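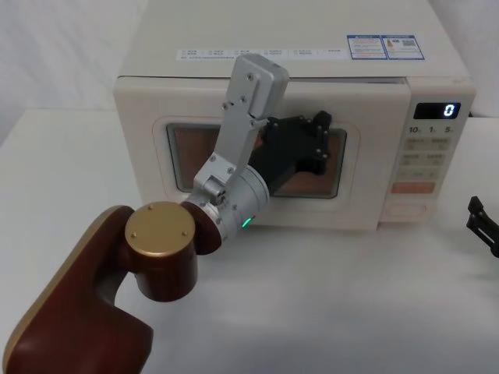 The microwave in the break room: one cook, one oven, a lot of lunches

She runs the lunch corner at Gullbridge, the shared workshop building down by the old rail spur. Asked me not to use her name. "Put the cook," she said, "everybody calls me that anyway, and I barely cook." Fine. The cook it is.

We talked standing up. She had 8 minutes between the upholstery people and the print shop, who eat in shifts, and she watched the door the whole time. I got a second go at her later over tea, so some of this is out of order.

First question was the obvious one, why a microwave and no stove.

"Money. And the lease. No open flame, no hot plates, it's in the lease in capital letters. So you get a microwave and you learn it."

She came here in September after a long stretch at a hotel kitchen, where a microwave was something you hid from the guests. Now it's all she has. Does she miss the burners?

"Onions. I miss onions. You can do an onion in there but it comes out sad. Soup, rice, potatoes, fish even, I have no complaints. Fish is better than people think. Low power, a lid, leave it alone."

Low power is her big subject. She came back to it four or five times. Most people at Gullbridge, she says, put the bowl in, hit the longest button they can find and walk off to the phone. Then they come back and its lava round the outside and a cold lump in the middle.

"They blame the oven. It isn't the oven. Stir it! Half the time, stir, other half. My mother had no microwave and she knew to stir."

The quick buttons run ten seconds, one minute, five minutes, and go by the Chinese characters for seconds and minutes. New tenants ask about those, she says, for about a day. After that they stop seeing them.

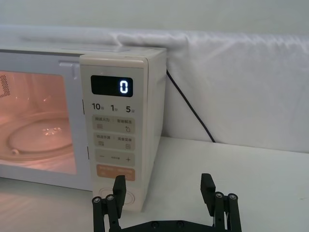 "Ten seconds is for butter. One minute is for coffee you forgot. Five minutes is for nothing, five minutes is how you end up washing the walls. I want to put tape over five minutes."

Has she? No. The landlord doesn't like tape.

What about the defrost, I asked, because I have never once used mine at home. Big sigh. She does use it, for bread mainly. Frozen rolls come by the sack from Ait Brahim, the bakery two streets over, 100 in a sack, and she takes out what she needs before the first shift. Wrapped in a damp cloth. She was firm about the cloth.

"Dry roll, dry cloth, you get a rock. You could sell it to the upholstery people for a weight."

Cleaning. I'd been told to ask about cleaning. She does it at the end of each day and does it the same way, bowl of water with a slice of lemon, a few minutes on full, door kept shut a while after so the steam can do the work, then a soft cloth. Plate comes out and goes in the sink like any other plate. She let the plate go once for a week when she was off sick and she still talks about what she found under it, which I won't repeat.

And the outside? "The outside is worse. Hands. Everybody opens it with sauce on their thumb."

I asked where she would put a second one, if the building ever paid for it. She had clearly thought about this. Same table, other end, with a gap in between wide enough for a tray. She dosn't want them stacked. She worked somewhere once with two stacked and the top one was too high for her to see into the soup. "You carry hot soup above your own face, tell me who designed that."

The white table she likes, by the way. Shows every crumb. She picked it for that, over a dark one from the Drevodix clearance that would have been cheaper.
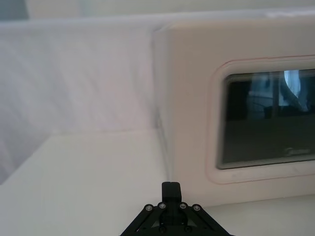
Page last changed: 2005-05-30

Back to money, because it does come round to money. The lunch corner gets a budget of 2000 for the year, and out of that comes cloths, lids, soap, the rolls, tea, the lot. Last year she finished with 358 left over and was pleased, then annoyed, becuase this year's figure stayed the same and the rolls went up.

"So I saved it for them and they said thank you and that was that."

What would she buy? Lids. Good ones, with a vent, in three sizes. People steal the lids. They don't mean to, the lid goes home on top of somebodys leftovers and lives there now. After that a proper shelf for the bowls. A bigger oven comes last on her list, which surprised me.

"This one's fine. It heats. I can read it from the sink, zero means it's free, come and get it. A bigger one, people would only put bigger things in it."

Any advice for someone with one microwave and a whole building to feed?

"Write down who eats when. Keep the potatoes small. And no popcorn before noon, the whole hall smells of it and then they all want lunch at once."

Print shop came in then, all of them, and that was the end of the tea.

Recent items
Deltska canal walk, new route
Who fixed the loading dock door
Upholstery open evening: what sold
Bread by the sack: a visit to Ait Brahim
Gullbridge notices, older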